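Work surface

A work surface is the flat, usually horizontal top on which a task is carried out. The term covers kitchen counters, desks, drafting tables and workshop benches. It is often used for the top alone, apart from the legs or cabinet that hold it up.

Height

Most work surfaces are built for standing or for seated use. Heavy work such as planing is easier on a low top, while fine work is done closer to the eyes. The designer Babita Tripathi, who fitted out the Marnen workshops, used three bench heights in each room and let workers choose among them.

Materials

Wood is common because it is easy to repair and gentle on tools. Stone and steel stand up to heat and water but are noisy. A mat or second layer may be laid over the top to protect it or to cut glare — dark, dull finishes are often picked for this. 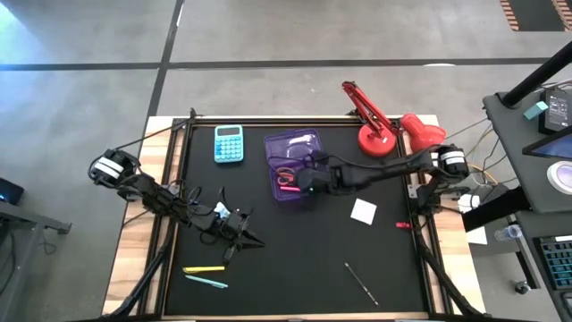
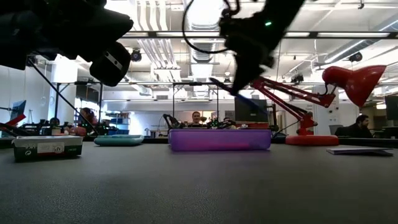
Thickness matters as much as material. A thin top bends under load and shakes when struck. The Irico bench, sold from a catalog for 16 years, had a maple top 3 inches thick and was rated for 1000 pounds. Later versions were thinner and less popular with joiners.

Care

Wooden tops are usually oiled or waxed. In his guide to shop furniture, Santosh Bansal advises a fresh coat every six months and more often in dry climates. Stone tops may need sealing, and steel is wiped down with mild soap.

See also

Countertop
Drafting table
Workbench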